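The Last Pie at Varnby

The pie cart at Varnby opened at six and closed when the pies were gone. It stood between the rail crossing and the Witlow tyre yard, painted green on three sides and left bare on the side that faced the fence.

I had been driving out there for 27 years. The woman who ran it knew my order and never said it aloud. Steak and onion, sauce on the lid, a paper napkin folded twice. She gave change from an ice cream tub and went back to her oven.

In September the council put up a notice about the crossing. It was to be widened, and the cart would have to go to Kurkummont, up the hill, beside the new car park. Nobody had asked her. She read the notice while I stood there with my coins out, then she read it again.

"There's no shade at Kurkummont," she said.

"They might plant something," I said.

She handed me my pie. The sauce was under the lid instead of on it, the first mistake I had known her to make. I ate it in the ute with the door open and watched the freight go through.

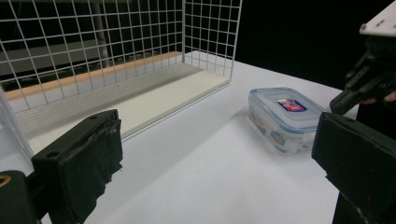 Kurkummont

It took her four weeks to shift. I drove up on the first morning and parked next to a Fagundes bread van. The driver had two sausage rolls on his dashboard and was eating a third. He nodded at me as if we had both come to the same funeral.

The cart looked smaller up there. She had turned it around so that the bare side faced the road, and someone had started painting it – a strip of green along the bottom, as high as a person could reach sitting on a crate.

"Steak and onion," I said. I had never needed to say it before.

"I know what you have," she said.

The wind came straight across the bitumen and took the napkin off the counter. She folded another one, twice, and put her thumb on it until I had hold of the corner. The sauce was on the lid. Behind me the bread van started up, and then stopped again, and the driver got out to buy one more.

Back to top | 6 comments | 27 shares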